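4.2 Picking a fold by its ridge

The second change we made to the Valtari pipeline concerns where the gripper goes in. In the first version, described in Section 3, the policy chose a point on the cloth and the fingers closed on whatever lay under it. On a flat piece of fabric this is a poor bet. The pads press down, slide together over the weave and come up with nothing, and the arm then spends several seconds finding out that it has nothing.

We were delighted to find how much could be gained from a very simple idea. Cloth that has been dropped or pushed across a table nearly always has a raised part somewhere, and a raised part can be pinched from both sides. So the new version looks for ridges first. A ridge is scored by its height above the table, by how steeply its sides fall away, and by whether there is room for a pad on each side of it. The best ridge is chosen, the gripper is turned so that its fingers lie across the crest, and only then does it come down. If no ridge scores well enough, the arm makes one — it sets a single pad on the fabric and drags it a short way towards the middle of the cloth.

We collected 328 teleoperated attempts for training, all with the same two-finger gripper and with cloths of several colours and weights. The Drollau baseline was trained on the same attempts so that the two could be compared fairly. Each method was then given 40 test trials on cloths that had not been used in training, and the starting layout for each trial was copied across by laying the fabric out afresh against a printed guide.

The ridge-first version did better on every cloth we tried, and the gap was widest on the thin ones. We had expected some gain on thick fabric, where folds stand up well, but the thin cloths surprised us all. Their folds are low and soft, yet the wrist camera picks them up from close range even when the overhead camera sees only a smooth patch of colour. Figure 5 shows the wrist view, with bunched fabric between the two fingertip pads and the rest of the cloth spread out to the right.

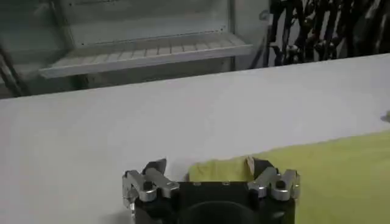 Figure 5. Wrist camera view of a yellow-green cloth, with a raised fold between the fingertip pads.

Most of the failures that remain are of one kind. The fingers take hold of two layers when only one was wanted, and the corner that should have come free stays tucked underneath. Tilting the gripper a little before closing helps, and we think a light touch sensor in one pad would help more. We tried a version that guessed the number of layers from the wrist view alone, using 2,000 labelled crops from the Manzano set, but it was not reliable enough to keep.

One happy side effect is worth reporting. The ridge score can be worked out in a fraction of the time the old point search took, so the arm no longer pauses above the table before each attempt. People who came to watch the Biltska demonstrator in February remarked on this before they asked about anything else. It also leaves time for a second look from the wrist once the gripper is halfway down, and the results of adding that second look are given in Section 4.3.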